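Getting a Better Signal From a Little USB Modem

I've been running our whole kitchen corner off a plug-in mobile modem for two years now, and I've picked up a few habits that make it behave. My laptop lives next to the bread box (don't judge, it's where the good chair is) and for ages the connection would drop every time I had a recipe video going!

First thing, get the stick away from the computer. A short USB extension cable is the best few dollars I ever spent. I tape mine to the window frame with painter's tape, up high, and the bars go from two to five most mornings. My neighbor Olga Carrasco hangs hers from the curtain rod with a binder clip, and hers looks tidier than mine, I'll admit.

Keep it off the microwave. And off the top of the fridge too, where I had mine for months. Big metal boxes are no friend to a weak signal, and the warm air up there wasn't doing the modem any favors.
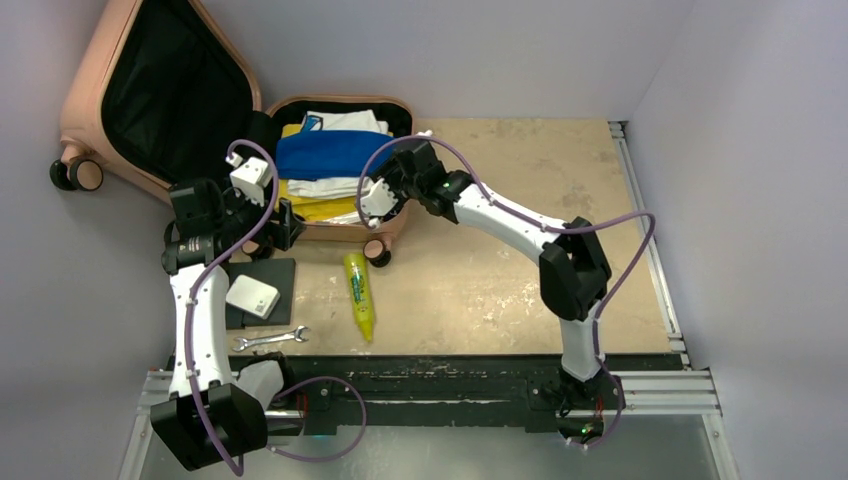 Can I leave the modem plugged in all night?

Most sticks will put up with it, but they do get warm, so I pull mine before bed and let it cool on a saucer. If you need it on for downloads, give it open air and don't tuck it behind a cushion or under papers.

Now, the SIM card. If the modem suddenly says there's no card, take it out, wipe the gold side with a dry cotton cloth and slide it back in until it clicks. I do this every May when I clean the drawers, whether it needs it or not. Write your PIN on a bit of masking tape and stick it inside a cupboard door, well away from the modem.

Last one: watch the clock. Around here everybody gets online after 6 p.m. and things slow to a crawl, so I start my big updates before 7 in the morning, while the coffee's brewing. Set them to pause on their own if your computer lets you. Mine does, it's under the network settings, and it took me forever to find it.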